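Keep the Small Things Out of the Cupboard

When I moved to Stornisville, the woman who rented me the apartment gave me one piece of advice. She said, buy a big cupboard and put everything inside, then the rooms will look larger. I followed her advice for 11 years, and I now think that it was wrong.

The idea that a good home is an empty home is everywhere today. Magazines show a white room with one chair. A friend of mine, Liis Kalniņš, paid for a weekend course where she learned to ask of each object if she had used it in the last year. If the answer was no, the object went into a box. She gave away 20 boxes. In December she came to my place and asked if she could borrow a candle holder, and we both laughed, but she was a little sad also. The candle holder she gave away was from her grandmother.

I do not want to defend disorder. I grew up in a house where you could not open the door of the back room fully, and I know how tiring it is. There is a kind of keeping that is only fear. My uncle kept 101 glass jars in his cellar, we counted them after he died, and he did not make jam. What I want to defend is something more modest: the small things that stand on tables and windowsills and have no work to do.

The usual argument against them is dust. It is a true argument. To clean a shelf with ten little objects takes longer than to clean a shelf with nothing. But I noticed that when I lift each thing to wipe under it, I also look at it. I remember who gave it to me, or in which town I bought it. With the cupboard I had no such minutes. The things were clean and safe, and for years I did not think of them at all.

The second argument is money. In Wukstead there is now a storage company, Brirent, where people pay every month so that their belongings can stand in the dark. My neighbor pays 570 a year for this. I asked him what he has there and he could tell me only half of it. I think that if a thing is worth paying rent for, it is worth seeing – and if we don't want to see it, perhaps somebody else does.

There is also a third argument, which people say less often. They are afraid that their things are not good enough to show. A porcelain dog looks foolish, a picture from the market looks cheap, and guests will judge. I had this fear too. As a foreigner I had it perhaps more than others, because I did not know what was considered good taste in my new country. An empty shelf felt safe. It makes no mistakes of grammar.

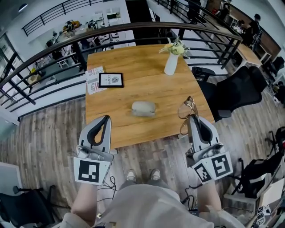 Mārtiņš Lūse

Flowers in a small white vase and a little picture in a black frame are enough to change a plain wooden table. They don't have to be expensive, and they don't have to match. A picture does not even need a nail in the wall to begin with. You can lay it down somewhere and live beside it for some weeks, and then decide.

My own rule is simple now. Each room has one surface where useless things are allowed, and when it becomes full, I change them. The others wait in the cupboard, which I still own, and they come out again in another season. Some people will say that this is only the same advice with more work. Maybe so. But the work is pleasant, and I do it with the radio on.

Last month I visited Liis again. On her windowsill stood a brown clay bird with a broken beak, from a flea market. I asked her if it had passed the question from her course. She said she didn't ask it – she only liked the bird, and she moved it a little to the left so that I could put down my cup.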